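I have watched Thorlacius play all season and I still don't buy the hype. They beat Deltik by 30 in March and everyone decided the title was settled. Deltik had half a pack that night.
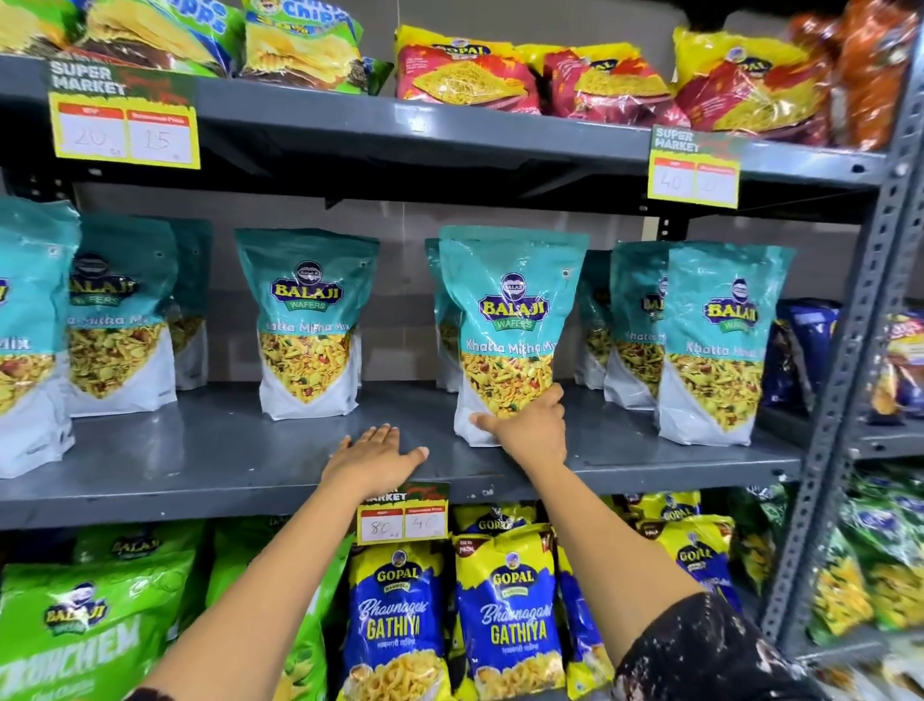 Khatta Mitha Mix on the shelf.

Doina Georgiou keeps telling me the new lineout fixes everything. Maybe. It looked fine against tired teams and fell apart the one time Flindard put a jumper up against it.

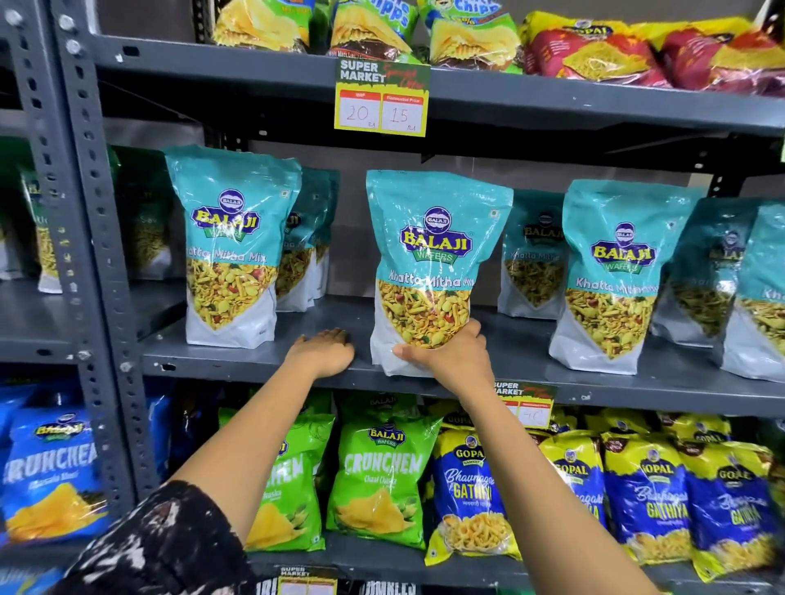 Flindard away is the real test, and I expect a scrappy one - lots of kicking, not much rugby. Their fullback has 116 points and most came off other people's penalties. I'll watch at home with a bag of the Balaji mix and try not to yell. Flindard by four.

Recent posts
Is the Dolex Cup worth the travel?
Why I stopped trusting preseason
300 fans and one bathroom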